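Lorkham Cam 2: is the stabilization really worth the upgrade?

Forum index > Small cameras > Wearables and action cams

kelpline
Posted 1/14/18

I've been shooting with the original Lorkham for two seasons, mostly head strap and chest mount, and the Cam 2 has been sitting in my cart all week. Every review I find repeats the product page. Smoother footage, longer battery, better low light. None of them say how they tested it.

What I want to know from people who paid for one: does the stabilization hold up indoors under normal house lighting, or does it turn to mush like the old one did? And is the battery anything close to what they claim?

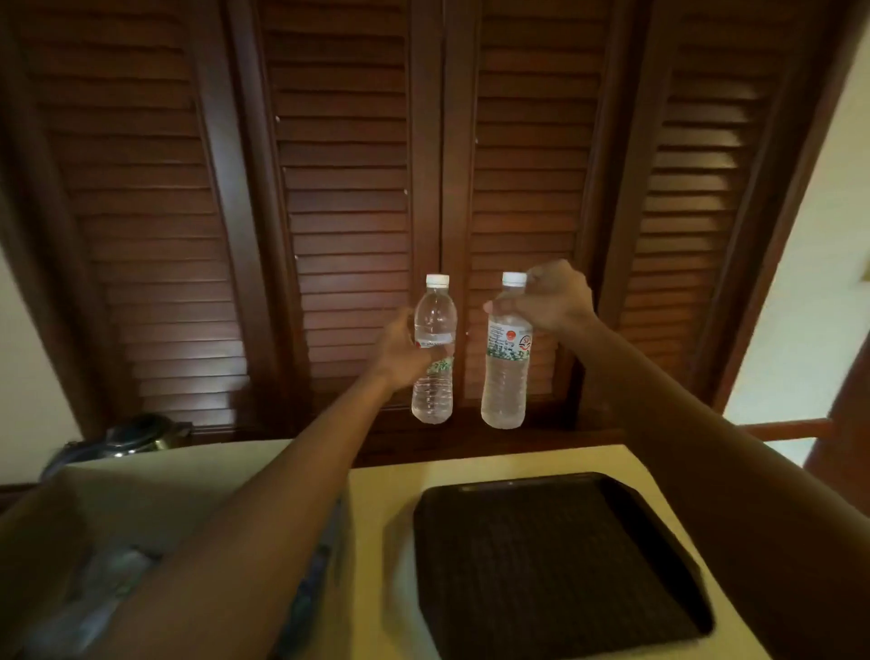 My old one gets 43 minutes at 1080p before it quits, and the box promised a good deal more than that. So I'm not inclined to take the new box at its word either.

dustbinrex

I own both. The outdoor footage is better, no argument there. Indoors I can't tell them apart unless I pause and stare. The stabilization crops in quite a bit too, and they don't mention that anywhere I could find. If you bought the thing for the wide view you lose a chunk of it the second you turn smoothing on.

hollis_k

That's not my experience at all. Did you update the firmware? Mine shipped with an old version and the indoor shake was terrible until I updated. After that it was a different camera.

dustbinrex

Yes, I updated. I hear "did you update" every time somebody is unhappy with a Lorkham. If it needs an update out of the box to do what the ad says, then the ad was for something they weren't selling yet.

pantrymoth

I'd skip both and look at the Sturach. Same size sensor, costs less, and the battery comes out. I carry two spares and never think about run time. The app is ugly but it connects.

kelpline

The Sturach has no stabilization at all though, right? I've seen people call it "natural looking," and to me that sounds like a nice way to say shaky.

pantrymoth

It has none in the camera. You do it on the computer afterward. I prefer that, because you can choose how much crop you want clip by clip.

hollis_k

And then you spend your whole evening waiting on a progress bar. No thanks.
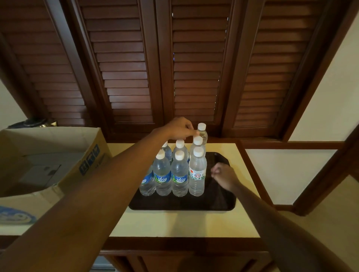
Going back to battery, I ran my Cam 2 flat twice last week, screen off and wireless off. Both times it beat the old one by 19 minutes. Good enough for me.

dustbinrex

Screen off and wireless off is how the marketing people test it. Who shoots that way? With a head mount you need the phone preview to aim it, so wireless is on from the start. Try it like that and come back.

hollis_k

I don't use the preview. I put it on, tip it down a little and press record. After a few tries you know where it points.

Ornella Marchetti

I do a lot of head-mounted footage for how-to clips, so maybe I can help. I had a Cam 2 on loan from the Loureiro rental desk for 20 days and gave it back without buying. The picture is fine. What bothered me was the exposure. With the camera tipped down at your hands, it keeps changing its mind every time a sleeve passes through. There's an exposure lock, but it's three menus deep and it resets when you power off. I sent them a note about it in August and got a form letter back.

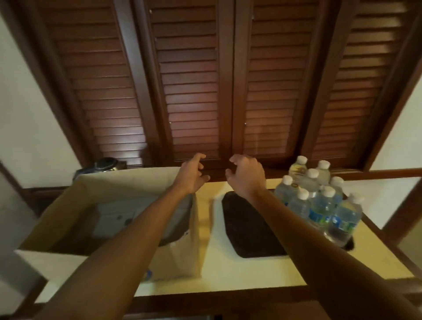

Exposure matters more than resolution for this kind of work, and I wish reviewers would test it. Beaches and bike trails are easy, everything is bright and far away. Give me an ordinary indoor mix, a pale countertop with dark wooden louvered doors standing behind it and both arms reaching in, and then tell me how the camera meters it. Do you get detail in the slats, or does the counter blow out? I'd like to see one review with that test in it before I hear any more about 4K.

kelpline

That's more useful than anything I've read so far. Did the lock reset every single time, or only when the battery died?

Ornella Marchetti

Every time I turned it off, with the switch or otherwise. Maybe newer firmware fixed it. I wouldn't buy on a maybe.

hollis_k

Just checked mine. Lock is still off after a restart, so I'll give you that one. I still like the camera.

pantrymoth

Fevudthorpe has the old model at 40 percent off right now if anyone just needs a second body.

dustbinrex

40 percent off which price, though? They bumped it up before the holidays. Look at what it cost in the fall before you get excited.

pantrymoth

Fair. I didn't check.

kelpline

OK, I've taken it out of the cart for now. I'll rent one for a weekend and shoot inside my own house with the preview on, then post the run time and a few unedited clips. If anybody has a Cam 2 clip straight off the card, indoors, no color work, please link it. The ones on their site all look graded to me.

hollis_k

I can put one up tomorrow night. Smoothing on or off?

kelpline

Both, if you can stand it. Same room, same lights.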